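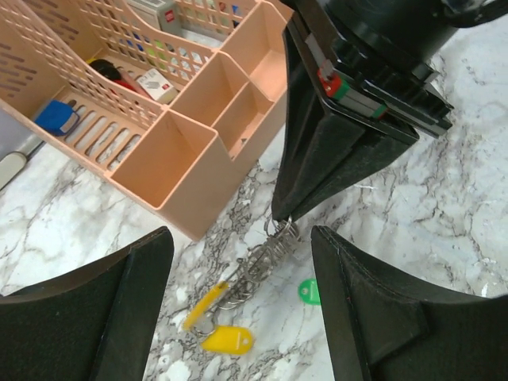 Does the Takirum scale ruler hold its accuracy on large sheets?
Over 400 millimeters it does, and past that the error reaches 2 millimeters.

I checked it against a steel rule on elevation drawings of the Bíró house at Makbridge, plotted at 1:500. The engraved marks are crisp and easy to read under a desk lamp. The triangular body weighs 84 grams and stays put -- useful on a tilted board. The end caps are loose. For site plans I would still buy the Trarnley.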